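zutthorpe-wrist-grasps
Data card and README for the student grasping project, Zutthorpe robotics club

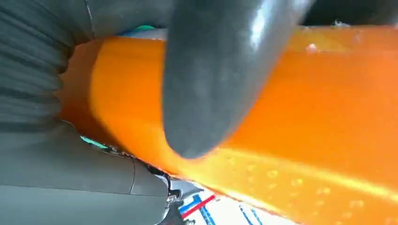 Last updated: October, release 3

Summary

1088 wrist-camera recordings of single-object grasps, collected by club members over one school term. The set was made for the club's entry in the Skullgate student manipulation challenge and is shared with other teams in the same division. Each recording holds one attempt: approach, close, lift, hold, release. The sample still at the head of this page is a contact view, with a dark gray finger against a smooth orange object and the ribbed part of the gripper at its left end.

Contents

episodes/ - one folder per attempt, numbered from 0000
objects.csv - object ID, short name, mass in grams, longest side in millimeters
labels.csv - episode ID, object ID, outcome, labeler, notes
splits/ - train, val and test lists in plain text
tools/ - loader, playback script, label checker

An episode folder contains video.mp4, joints.csv and meta.json. Video is 30 frames per second. Joint readings are logged at the same rate and matched to frames by index. Time stamps are in seconds from the start of the episode. No audio was recorded.

Objects

There are 17 objects, all household or classroom items. IDs run from 01 to 17 and are never reused. Object 09 was replaced during the term after it cracked. The replacement has a slightly different mass, and episodes using it have "variant": "b" in meta.json. Load both variants unless mass matters to you.

Collection

Attempts were driven by hand from the leader arm. Drivers worked in shifts of 30 episodes, then swapped. The start pose is fixed. Object placement is not: the driver's partner set the object down anywhere in the taped area, in any orientation, sometimes on or next to other items. Printed material and packaging can show up under the object and was left in on purpose.

Two rigs were used, named Swati and Irum. They share a design, but the camera on Irum sits a little lower, so the fingers take up more of the picture. The rig name is in meta.json under "rig". Do not mix calibration files between them.

Labels

Outcome is one of four values:

held - object stayed in the grip through the hold phase
slipped - object was lifted and then dropped
missed - object was never lifted
void - driver error, arm fault or someone reached in

Every episode was labeled by one member and checked by a second. Where the two disagreed, a third decided, and the notes column says "3rd". Labels were made from the full video. Single frames taken during contact are poor evidence of outcome and should not be relabeled on their own.

Splits

Test has 150 episodes and was drawn before any training was done. Objects 04, 11 and 16 appear only in test. Void episodes are kept in the folders but left out of all three lists.

Loading

python tools/load.py --split train --rig swati
python tools/play.py --episode 0412

The loader needs Python 3.9 or newer, numpy and opencv-python. Leave out --rig to get both. The playback script steps one frame at a time with the arrow keys and quits with q.

Known problems

Focus is fixed. Anything very near the lens, the fingertips in particular, is soft in most frames. Shiny and see-through surfaces produce bright bands that move with the arm, and the baseline color segmenter splits these objects into two or more regions.

Exposure is automatic in the early episodes and locked later on. The switch is at episode 0230. Color-based methods should treat the two parts separately or normalize first.

joints.csv in episodes 0517 to 0521 is missing the gripper column. The video is fine.

Changes

Release 3 - fixed object IDs in labels.csv for the last shift, added variant field
Release 2 - added Irum episodes
Release 1 - Swati only

Use

Free for teaching, club and competition work. Teams using the set at Skullgate must list it on the external data form. Report bad labels through the issue tracker with the episode number and the frame index - a still alone is hard to trace back.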